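14 Dec 2019

So it's a Saturday, it's sleeting, and I have spent the whole morning on hats. Hats and laundry, really, because in this house the two have become one big pile.

It started at breakfast. I couldn't find my gray gloves, went digging in the hall closet, and a whole avalanche of winter stuff came down on my head. Half of it smelled like a wet dog (we don't own a dog). Into the washer it all went, along with whatever was already sitting in the hamper, and by ten I had clean clothes and no idea where any of them ought to live.

I'm a before-breakfast washer in December anyway. Up at six, pitch dark outside, kettle on, nothing much to look at yet.
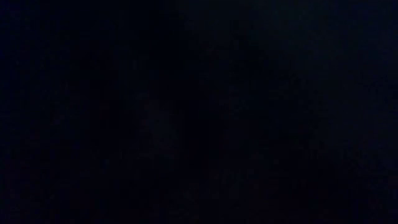 ## The hat problem

I own too many beanies. There, I've said it! I buy one every time I go up to Flalgate for the winter market, and I always come home with a green one, because apparently I only like one color of green. The soft sage kind that goes with everything. Then there's the turquoise, which goes with nothing I own and which I wear the most.

My trouble is that I've never found a good way to store knit hats. I tried hooks, and they got those pointy little elf tips. I tried rolling them up like socks, which stretched the cuffs. What I do now is fold them once, flat, with the ribbing at the front so I can tell which is which, and stack them near the top of whatever they're sharing space with. The sage one with the little stitched logo on its cuff folded up beautifully. The turquoise one refuses to lie flat, it always has, and I've quit arguing with it. 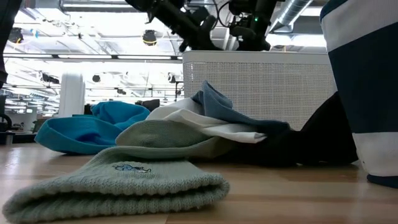

*Photo: Bistis*

One thing I'd pass on is to sort your knits on a plain wood surface if you have one. I used to do it on the bedspread, where the black things sank into the shadows and the white things vanished into the sheets. On pale wood you can see what you've got. A black heap is still a black heap, mind you, and I had to pull mine apart to find out what was in it.

While I was at it I decided to be strict about categories. Last February I went through a phase of very complicated sorting (by fabric, by season, by person, by how much I liked it) and it lasted a week and a half. I bought a set of Baver drawer dividers for that and they're still in the garage. Now it's much simpler. Things for the drawers, and things for the closet shelf. If I can't decide in the time it takes to pick something up and shake it out, it goes on the shelf. 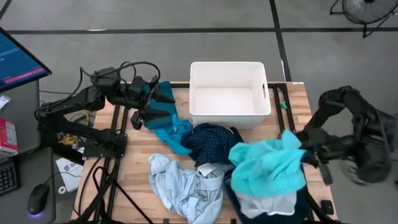

I've become weirdly fussy about bins since then. For years I used one giant hamper for everything, clean and dirty, and I was forever sniffing sweaters to work out which was which. Two is the right number for me, and they have to be different colors or my brain won't play along. A white one and a navy one would suit me perfectly, and I like the big white kind with rounded corners and a smooth bottom, so a button can't snag on anything. Dots and prints in the white, plain bright stuff in the dark one, that was my rule for today. I broke it by lunchtime.

Long sleeves are the other thing that gets me. A pale blue shirt can take up the whole table if you let it, all arms and wrinkles, so I've started leaving those until the end and doing the small things first. Cloths, hats, odd bits, anything I can finish in one go. Then when the table's clearer I smooth the shirts out, fold the sleeves in behind, and fold the whole thing in thirds. Some people do halves. My shelves are too narrow for halves
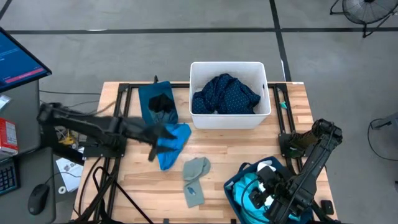
and I'm not buying new shelves. I did look! There's a Saarinen bookcase in a shop window downtown that would hold every sweater I've ever owned, and it costs more than my car is worth, so thirds it is.

The other thing I want to try is a basket by the front door just for hats, so they never go back in the closet at all. Grab one on the way out, toss it in on the way home. I can already tell it'll fill up with mail and dog leashes (again, no dog). Still, it's worth a go before the real cold gets here.

The gray gloves were in my coat pocket, by the way. Both of them.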